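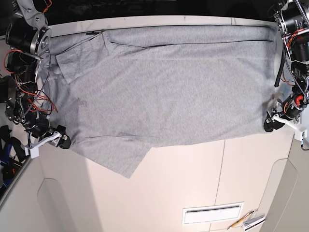
Textilprüfer/in (m/w/d) für das Labor Maschenware, Teilzeit 19 Stunden pro Woche

Die Falard Textilprüfung GmbH sucht zum nächstmöglichen Zeitpunkt Verstärkung für die Prüfung von Maßänderung, Pilling und Farbechtheit an Oberbekleidung und Heimtextilien.

Aufgaben
Probenahme und Konditionierung im Normalklima
Vermessen von Prüflingen vor und nach der Pflegebehandlung
Bestimmung der Flächenmasse, Bewertung von Nahtverdrehung und Knitterbild
Erstellen der Prüfberichte im Laborsystem Mellasell
Überwachung der Prüfmittel einschließlich Kalibriernachweisen

Anforderungen
Abgeschlossene Ausbildung als Textillaborant/in oder vergleichbare Qualifikation
Sicherer Umgang mit den einschlägigen ISO-Normen
Deutsch in Wort und Schrift, Englisch für den Schriftverkehr mit Auftraggebern
Farbsehtest ohne Befund (wird vor Einstellung durchgeführt)

Die Stelle ist zunächst bis März befristet. Die Vergütung erfolgt nach Haustarif, Entgeltgruppe 5. Schichtarbeit fällt nicht an. Fahrten zum Außenlager Gostham werden mit Dienstwagen durchgeführt, Führerschein Klasse B ist daher erforderlich.

Bewerbungen mit Lebenslauf und Zeugnissen als eine PDF-Datei an die Personalstelle, Yolanda Alcantara. Fachliche Rückfragen beantwortet der Laborleiter, Grigore Hodoroagă.

Stand: 26. Juli 2023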